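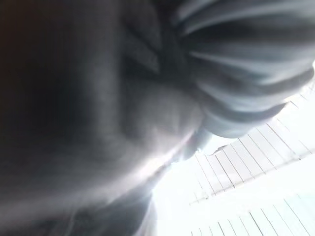
의류 취급용 로봇의 견적서를 검토할 때 손목 카메라는 대개 부속품 항목에 한 줄로 들어가 있다. 본체 가격에 비하면 금액이 작아서 검토 회의에서도 거의 거론되지 않는다. 그러나 도입 후 비용을 좌우하는 쪽은 이런 항목이다. 카메라가 회색 천에 바짝 다가간 상태에서는 주름과 골이 진 부분이 흐릿하게 화면을 채우고, 오른쪽 아래의 흰 바탕은 노출이 넘쳐 살과 살 사이의 선만 가늘게 남는다. 이 정도 거리에서 천의 끝단을 어디로 볼 것인지 정하려면 초점 거리, 노출 제어, 조명 조건이 모두 맞아야 한다. 세 항목 가운데 견적서에 적히는 것은 보통 카메라의 해상도뿐이고, 해상도는 셋 중 어디에도 해당하지 않는다.

나는 바타노의 설비 예산안을 두 차례 검토했다. 첫 번째 안에는 17개 항목이 있었고 그중 조명은 없었다. 작업장 조명은 건물 시설비이므로 로봇 예산과 별개라는 설명이 붙어 있었다. 회계상으로는 맞는 분류다. 다만 시설비는 집행 주기가 다르고 승인 경로도 다르다. 로봇이 들어온 뒤에 조명을 바꾸자고 하면 다음 회계연도까지 기다려야 하고, 그동안 장비는 감가상각만 진행된다. 설비의 성능이 환경에 의존한다면 그 환경을 만드는 비용은 설비 예산에 묶어 두는 것이 옳다. 분류가 지저분해지는 것은 감수할 만하다.

감가상각 이야기가 나왔으니 기간도 짚어 두겠다. 많은 계획서가 로봇 본체와 손을 같은 내용연수로 처리한다. 본체의 관절 구동부와 다관절 손의 손가락 구동부는 마모 조건이 다르다. 외부로 노출된 케이블은 또 다르다. 나라면 본체, 손, 케이블을 세 줄로 나누고 손과 케이블은 소모성 부품에 준해 잡겠다. 본체를 3년으로 상각하더라도 손은 작업 횟수를 기준으로 교체 예비비를 적립하는 편이 실제 지출과 가깝다. 1,000회 작업마다 점검 비용을 계상하는 방식이면 가동률이 낮은 달에 예산이 남고 높은 달에 더 쓰게 되므로, 원가 배분도 설명하기 쉽다.

공급사의 시연 조건도 예산과 직접 관련이 있다. 세구라의 제안서는 평평한 작업대 위에 펼쳐 놓은 수건을 기준으로 처리 시간을 산정했다. 세탁 현장의 천은 뭉쳐 있고, 바구니 안에서 다른 옷과 겹쳐 있으며, 어두운 색 옷은 윤곽이 잘 잡히지 않는다. 처리 시간 한 줄을 그대로 가져다 투자 회수 기간을 계산하면 분모가 처음부터 틀린다. 구매자가 직접 대상물 목록을 만들고, 그 목록에 대한 측정값을 계약 부속 문서로 요구해야 한다. 목록에는 최소한 짙은 색 의류와 골이 진 밑단, 신축성 있는 원단을 넣기를 권한다. 측정값에는 성공률과 함께 실패했을 때 사람이 개입한 시간도 들어가야 한다. 개입 시간이 빠진 성공률은 인건비 계산에 쓸 수 없다.

두 번째 검토에서 가장 오래 논쟁한 것은 주변 기기의 처리였다. 기존 세탁기를 그대로 쓸 것인지, 통신 기능이 있는 신형으로 교체할 것인지의 문제다. 교체안은 문을 열고 손잡이를 돌리는 동작을 줄여 준다는 점에서 매력적이다. 내 의견은 기존 기기를 유지하는 쪽이다. 사람 손 모양의 로봇에 높은 단가를 지불하는 근거가 사람용 기기를 그대로 쓴다는 데 있기 때문이다. 둥근 선택 손잡이와 앞으로 열리는 문, 위에 바구니를 얹을 수 있는 평평한 상판을 그대로 두고 작업할 수 없다면 손가락이 달린 손을 살 이유가 약해진다. 그 경우에는 단순 집게와 신형 세탁기의 조합을 별도 대안으로 놓고 총비용을 비교해야 한다. 두 가지를 한꺼번에 사는 안은 같은 문제에 비용을 두 번 내는 안이다. 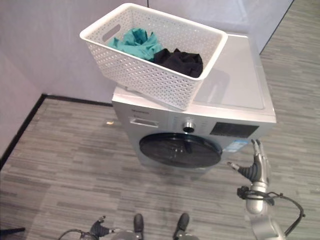
할라 만수르는 이 계산에 동의하지 않는다. 초안을 읽고 보내온 의견에 따르면, 기존 기기를 유지하는 안은 구입비를 줄이는 대신 통합 작업의 공수를 늘리며, 그 공수가 예산서에서 내부 인건비로 흡수되어 보이지 않게 된다고 한다. 기기의 상태를 통신으로 받지 못하면 문이 잠겼는지, 과정이 끝났는지를 모두 영상으로 판정해야 하고, 판정 하나를 추가할 때마다 시험 항목이 늘어난다는 지적이다. 그는 또 단순 집게와 비교하는 표를 만든다면 통합 공수를 외부 용역 단가로 환산해 양쪽에 똑같이 넣어야 한다고 썼다.

마지막 지적은 받아들인다. 내 비교표에서 통합 공수는 내부 단가로 되어 있었고, 외부 단가로 바꾸면 기존 기기 유지안의 우위가 상당히 줄어든다. 다만 결론까지 바꾸지는 않겠다. 통합 공수는 첫 설치에 집중되고, 두 번째 작업장부터는 같은 기종을 쓰는 한 대부분 재사용된다. 분트소프 작업장 한 곳만 계획한다면 만수르의 계산이 맞을 수 있다. 확장 계획이 승인된 상태라면 첫 작업장의 초과분을 전체에 나누어 보아야 한다. 따라서 예산안에는 확장 여부에 따라 두 개의 수치를 병기하는 것이 적절하며, 승인권자가 어느 쪽을 전제로 서명하는지도 문서에 남겨야 한다.

집행 순서에 관한 의견을 덧붙인다. 나는 계약금, 설치, 검수의 세 단계로 대금을 나누고, 검수 대금의 비중을 지금 관행보다 높일 것을 제안한다. 검수 장소는 공급사 시험실이 아니라 실제 설치 위치로 지정한다. 바닥 재질, 벽과 기기의 간격, 창으로 들어오는 빛은 시험실에서 재현되지 않는다. 검수 시각도 한 번으로 끝내지 말고 낮과 저녁으로 나누어 잡는다. 이 조건을 넣으면 공급사는 가격을 올려 제시할 것이다. 올라간 금액은 구매자가 나중에 조명 공사와 재조정 비용으로 지출할 돈과 성격이 같고, 계약 전에 금액이 드러난다는 차이가 있다.

예비비 비율에 대해서는 아직 근거 있는 수치를 제시하지 못한다. 참고할 만한 실적이 적고, 공개된 사례는 대상물과 환경 조건을 밝히지 않아 비교가 어렵다. 바타노의 경우 7월에 첫 분기 실적이 나오면 손 교체와 케이블 교체를 분리해서 다시 계산할 예정이다. 그때까지는 손 한 쪽의 교체 비용 전액을 예비비로 묶어 두는 보수적인 안을 유지한다.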